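Visitor Open Day: Frequently Asked Questions

Truninance Robotics Laboratory, Lykkegaard Building

The laboratory opens to the public on 23rd February. The questions below are those most often put to the visitor office by schools, families and local firms. Please read them before writing to us, as replies may take several days in the weeks before the event.

Booking and arrival

Do I need to book?
Yes. Admission is free, but every visitor over the age of 3 must hold a named ticket. Tickets are released through the Zanaven booking page and cannot be issued at the door.

How large are the groups?
Each tour is limited to 15 visitors. School parties of up to 26 pupils are divided into two groups, which follow the same route in opposite directions and meet again in the foyer. One adult from the school must remain with each group throughout.

What happens if I arrive late?
Tours leave on time. Visitors who miss their tour will be offered a place on a later one where there is room, but this cannot be guaranteed.

Is there parking?
Parking at the Lykkegaard Building is reserved for blue badge holders and for coaches that have been booked in advance. Other visitors are asked to use the public car park on the opposite side of the road and to enter by the main gate. The side gate is for deliveries and will be locked.

Is the building accessible?
There is step-free access to all rooms on the tour. The demonstration room has a hearing loop, and large-print copies of the programme are kept at the reception desk. Please tell us of any other needs when you book. A quiet room is available on the ground floor – ask any member of staff for directions.

On the day

What will I see?
The tour has three stops: the workshop, where arms and grippers are assembled and repaired; the control room; and the demonstration room, where robots handle everyday objects on a table. A short talk is given at the start by Dr Takeshi Amano, head of the manipulation group. The demonstrations are led by Virgil Văduva, who will also take questions.

Are the demonstrations live?
Yes. The arms are working research equipment and the tasks are attempted in front of visitors. An attempt may fail or be stopped by the operator. Staff will say what the arm has been asked to do before each attempt begins.

Why are the tasks so ordinary?
The Fladia project studies the handling of household and takeaway items. Paper bags are of particular interest to the group. They crease, lean and change shape when touched, and a grip that suits one bag may tear the next. Drinks packed inside add a further difficulty, as the cups must be kept upright. Visitors who expect fast factory movements should note that most of this work is done slowly.

Can I see what the robot sees?
Yes. The view from the small camera at the gripper is shown on a screen beside the table, and most visitors find it helpful to watch both. 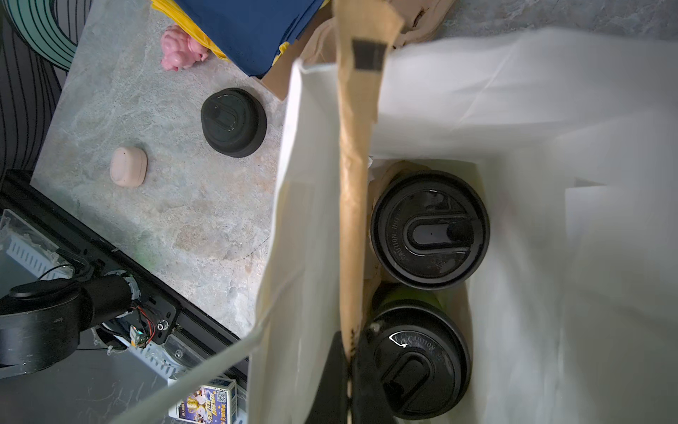

Gripper-camera view: the finger at the paper strip of a white carrier bag, with two lidded drink cups inside.

May visitors operate the robots?
Visitors aged 12 and over may try a small training arm in the workshop, under supervision. The arms in the demonstration room are operated by laboratory staff only.

How close may we stand?
A yellow line on the floor marks the viewing area, 2 metres from the table. Please do not cross it, even when the arm is still. Bags and coats should be left on the racks outside the room.

May I take photographs?
Photographs for personal use are welcome in the foyer and the demonstration room. Flash must be switched off. Photography is not allowed in the control room. Press visitors should write to the visitor office before the day.

Will food and drink be available?
The Lykkegaard café will be open to ticket holders. Food and drink may not be carried on the tour, with the exception of water in a closed bottle and anything needed for medical reasons.

After the visit

Is there material for teachers?
A worksheet on grip, weight and balance is sent to each school after its visit. It is suitable for ages 9 to 13.

When is the next open day?
A second open day is planned for October. Those on the mailing list will be told when booking opens.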